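Hevmont Set-Up Guide
Section 7: Bringing up the Tollow planner on a two-arm cell

Read this before you trust anything the status panel tells you. The panel reports what the software believes. On a soft-goods task such as hanging socks, what the software believes and what the arms are doing can drift apart, and the panel stays green through most of it.

Section 6 must be finished first. Both arms homed, cables clear of the elbows at full reach, emergency stop tested from the operator's side of the table.

7.1 Load the scene model

1. Start Tollow with both arms powered and the grippers open. Wait for the two "ready" lines in the log. One line means one arm.

2. Load the hanger model. Tollow treats the hanger as a rigid part with clips at fixed positions. A hanger on a wire hook swings and turns, so the model is only good for the moment it was fitted.

3. Run Fit Scene, then compare the overlay with the live head view. Check the clips on the side where the next sock will go. A good match on the loaded side proves little about the empty side, and the overall score averages the two.
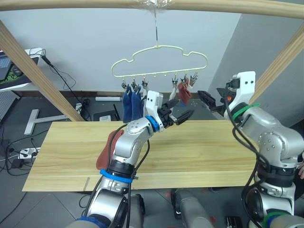 4. If the overlay is off by more than the width of a clip jaw, run Fit Scene again. Do not nudge it by hand. Hand offsets are saved without a warning and will be applied to the next hanger too.

5. Set the fit timeout to 900 ms. The installer sets 3000, which makes the success rate look better by giving the fitter time to settle on a wrong answer.

Note: The release notes say Fit Scene "handles partly hidden clips." We have seen it handle them by guessing. An arm that crosses in front of the hanger hides part of it from the head view, and the panel does not mark which clip positions were measured and which were filled in. Open the log and look for the word "inferred."

7.2 Check the hand-over between arms

In this task the left arm brings the garment up to the clips while the right gripper waits at the right end of the hanger. Each arm has its own planner. Lagman, the coordination layer, decides who may move.

1. In Lagman, set both arms to Step mode.

2. Send the left arm to its approach pose with a garment in the gripper. Look at the cloth itself. The collision model covers the fingers and the links and leaves out whatever is hanging from them, so a long tail of fabric can lie across the elbow or trail down behind the arm with no complaint from Lagman.

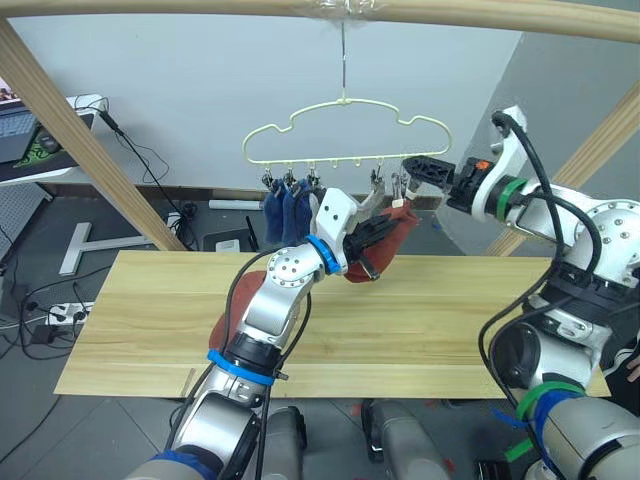
Page last changed: November, by Mylene Bautista

3. Confirm that the right arm holds its position while the left is in the shared zone. Watch the arm for this. The "zone locked" message is sent when the lock is requested, before it is granted.

4. Step through the rest of the motion. If either arm pauses with no log entry, stop and restart Lagman. Pressing Resume replays the last queued command from wherever the arm is now.

Caution: Keep hands away from the ends of the board in Step mode. Step mode limits how far an arm moves per command. It does not limit speed.

7.3 Set up grasp detection

Draltach picks grasp points from the wrist views. It was tuned on single garments, well apart, on a plain surface. Your table will not look like that for long.

1. Open the wrist view and turn off Smooth Preview. With smoothing on, you are looking at several blended images and cannot judge blur.

2. Move the gripper over the garments with the fingers open. Pick a spot where two items touch or overlap, preferably in different colors so you can see where the mask ends.

3. Freeze the mask. It should follow the edge of the item between the fingers and leave its neighbors out. Expect trouble with fuzzy fabric and with two items of the same color side by side, which Draltach likes to merge into one large garment.
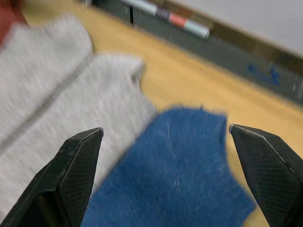 4. Repeat with the wrist fully stopped. If the mask is clean only when the wrist is still, turn on Settle Before Grasp and accept the slower cycle.

5. Leave the confidence threshold where it is. Raising it gets rid of the low-scoring grasps, but the merged masks often score high.

7.4 Error 515

Error 515 is listed as "grasp lost." Draltach raises it when the finger gap closes past its limit, which can also happen with a good grip on thin knit. Check the wrist view before you clear it. If the garment is still held, lower the minimum gap for that garment type and run the grasp again in Step mode.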